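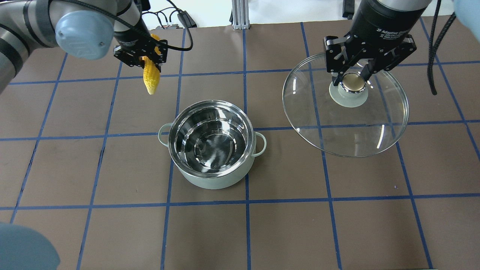 Sweetcorn night at the Rultwood allotments has crept up on us again, and I can hardly believe it is October already! We have 41 names down for supper, which is a lovely number for a wet autumn, and there is still room if you have been meaning to put yours on the sheet by the tap. Do bring whatever is left on your plot, even if it is only a cob or two, so long as it is a good bright yellow like the one above the blue tape, and please leave the pale floury ones for the compost heap (mine went over weeks ago, I'm sorry to say, while I was away at my sister's). We shall start cooking at half past five and eat when it's ready, with butter, pepper and Melati Lumenta's chilli salt, which disappeared very quickly last year, so come early if you like it.

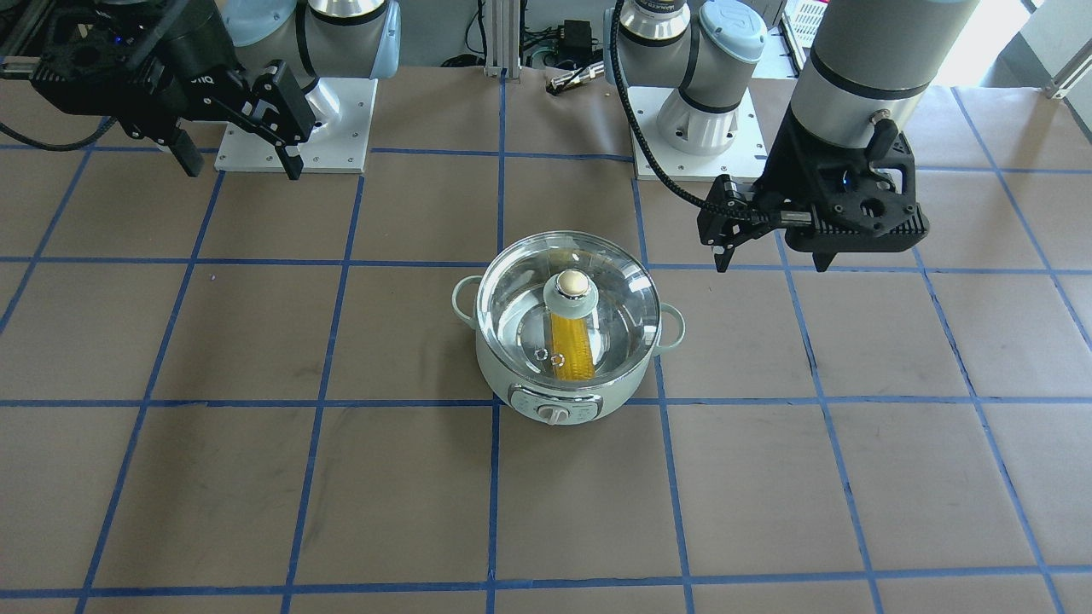

Saulius Vanags would like us all to stop salting the water, as he is quite sure it toughens the kernels, and he asks that the cobs go in the same afternoon they are picked. I have always salted mine and I dare say I always shall, but we can do a batch each way and argue it out over pudding. Saodah Khoo has promised two plum cakes, and the raffle last time made £123 towards the new water butts, so any small prizes would be very welcome. Jam, bulbs and seed packets all go down well, and you can leave them in the blue crate inside the shed door.

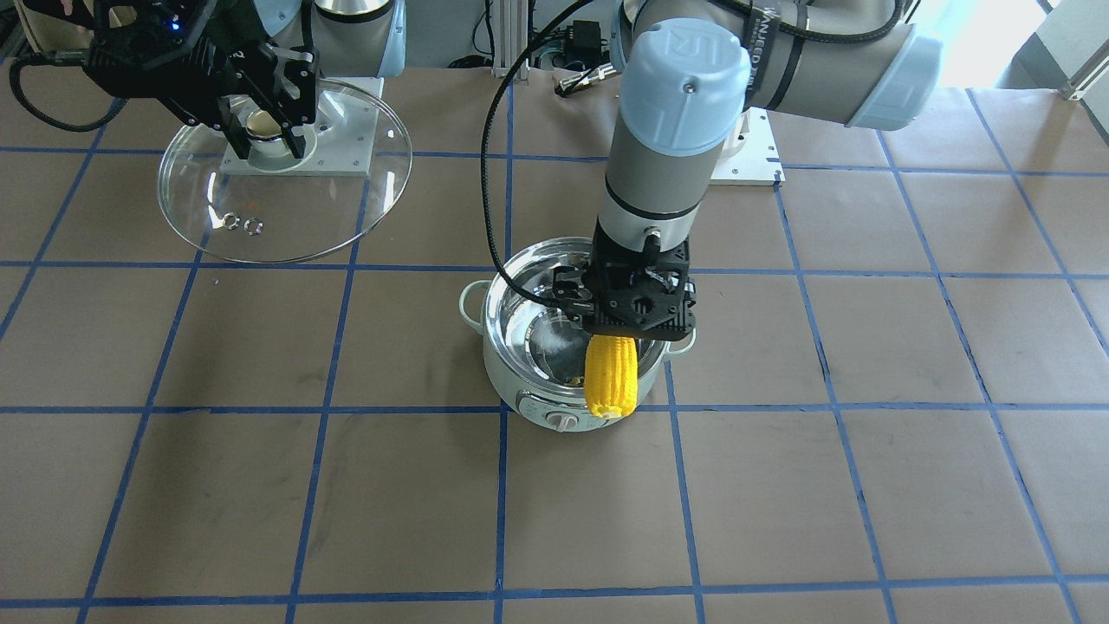
Brown paper and blue tape on the big table.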